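Wornitside — Salon & Small Shop Furniture
Home / Furniture / Counters and vanities / Memcombe vanity + Holanda counter

Memcombe Vanity and Holanda Counter, sold as a pair or seperately
Item 2059 (the pair)
Status: in stock, vanity limited until December

Quick version. Two pieces for a small front-of-house: a sink vanity with two cabinet doors, and a reception counter you can sit at. Both ship flat. Both go together with a screwdriver and the hex key in the bag. If you only want one, say so in the order notes and we'll split it.

Memcombe vanity

Brown wooden top, white basin set into it, beige doors. The basin hangs down into the cabinet so you lose storage height in the middle — plan on tall stuff at the sides and short stuff under the bowl. Spray bottles, small cleaners, spare hand soap. A mop bucket, no.

Doors open away from each other, one hinged on each side, so with both open you get the whole width to work in. Good for plumbers. Also good for whoever has to find the one bottle that rolled to the back.
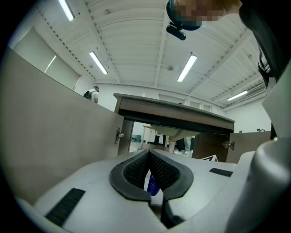 Memcombe, both doors open, white basin under the brown top.

The top has a grey-edged rim. Wipe it down at the end of the day like you would any counter. Don't leave a wet cloth sitting on the rim overnight. Leave standing water on any wood top long enough and it will mark.

What comes in the vanity carton:
Top
Basin
Cabinet sides and floor
Two doors, hinges already on
Screw bag, hex key, instruction sheet

Not in the carton: faucet, drain, trap, supply lines, silicone. Buy the faucet before you book the plumber. We get this call a lot. We don't sell faucets and can't tell you if the one in your cart fits, but Nikola will look at a spec sheet if you send one over.

Getting the doors straight. They will look crooked the first time, everybody's do. Hang both, close both, look at the gap down the middle. Then a quarter turn on the hinge screw, close, look again. Do the left one first and leave it alone after that. If you chase both doors at once you'll be there all afternoon. Check again after the cabinet has been full for a week or so, weight settles things.

Level the cabinet BEFORE the basin goes in. Shims under the low side, whatever you have.

Holanda counter

The one you sit behind. White top with a black curved edge wrapping around it, brown wood-grain side panels, white panel across the back of the knee space. Small round hole in the top for cables, so the card reader and the monitor don't have to drape over the side.

Sides meet the top with small metal brackets, up at the corners inside. You won't see them from the customer side. Tighten these last. Get all the screws started, stand the thing up, push it against something solid, then go round and tighten. If one bracket is done up hard too early the top won't sit flat and you'll blame the floor.

Knee space is open, no drawer, no shelf. Some people want a drawer. We had a version with a drawer, it hit knees, we dropped it. If you need somewhere for paperwork the Turkulen side cart rolls in next to it (seperate page, different carton, usually goes out the same day).

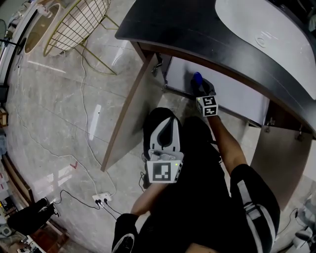
Holanda from the sitting side. Wood-grain side panels, white back panel, cable hole in the top.

Power. The counter has none built in. Most shops run a power strip on the floor and bring the cords up through the hole. Works fine. Keep the strip off to the side of where the chair rolls or where feet go, and put it somewhere you can reach the switch without crawling. Fat plugs won't go through the hole, so check yours before everything is screwed down — feed the thin end of the cord from the top if it comes to that.

Cleaning. White panel in the knee space is the part that gets scuffed. Shoes. Damp cloth and a drop of dish soap, then a dry cloth. No scouring pads on the panel or on the top. The underside never gets cleaned in any shop we've visited, so do it once a month when you do the floor. Run a hand along the bottom of the back panel too, dust packs in along there.

What comes in the counter carton:
Top with edge fitted
Left and right side panels
Back panel
Brackets and screws, with spares
Hex key, same one as the vanity

The left and right panels are not the same. Stickers say L and R, on the inside face. Leave the stickers on till it's standing.

Using them together

The browns are close but they are not a matched set, wanted to say so up front. Across a room they read as the same family. Side by side touching, you'll see a difference. We'd put the counter by the door and the vanity further in, with at least a chair or a plant between.

Chairs and stools not included with either piece.

Care, both pieces

Tighten everything once after 3 months. After that once a year or when something wobbles. Check under the basin for drips while you're down there — a paper towel laid flat on the cabinet floor overnight will show a slow leak better than looking for it.

Don't drag the counter. Two people, lift by the side panels, never by the edge of the top. Same for the vanity, and disconnect the water first (yes someone did).

Delivery

Curbside. The driver isn't going to carry it in unless you booked that. Two cartons for the pair, the counter carton is the heavy one. Open and check within 5 days and tell us if anything is cracked or missing. Photos of the carton as well as the part please, the shipper asks for both.

Stairs, elevators, narrow doors: measure first. The counter top is one piece and does not bend round corners.

Returns

Unbuilt and in the carton, fine, you pay the shipping back. Built, we'll talk, but probably not. Basins once plumbed can't come back at all.

Spares

Hinges, brackets, screw bags, replacement doors in beige. Hinges are kept on the shelf, we have more than 100 of them. Doors take longer. Edge strip for the counter top isn't sold on its own, it goes on at the workshop and doesn't come off clean.

Questions we keep getting

Can the vanity go against a tiled wall?
Yes. Run silicone along the back after it's level.

Can I swap the doors for another color?
Beige only for now. You can paint them, sand lightly first. Painted doors aren't covered.

Can I cut a second cable hole in the counter?
You can. Tape both faces, hole saw, go slow. Your call and your risk.

Does the counter need fixing to the floor?
No, but if kids climb on things in your shop put a bracket to the wall.

Contact

Ask for Nikola Kos on parts and fitting. Mornings best, phone goes to the workshop after lunch and its loud in there. Put 2059 in the subject line if you write, otherwise it ends up in teh general pile.

Related: Turkulen side cart / Spare hinges / Replacement doors, beige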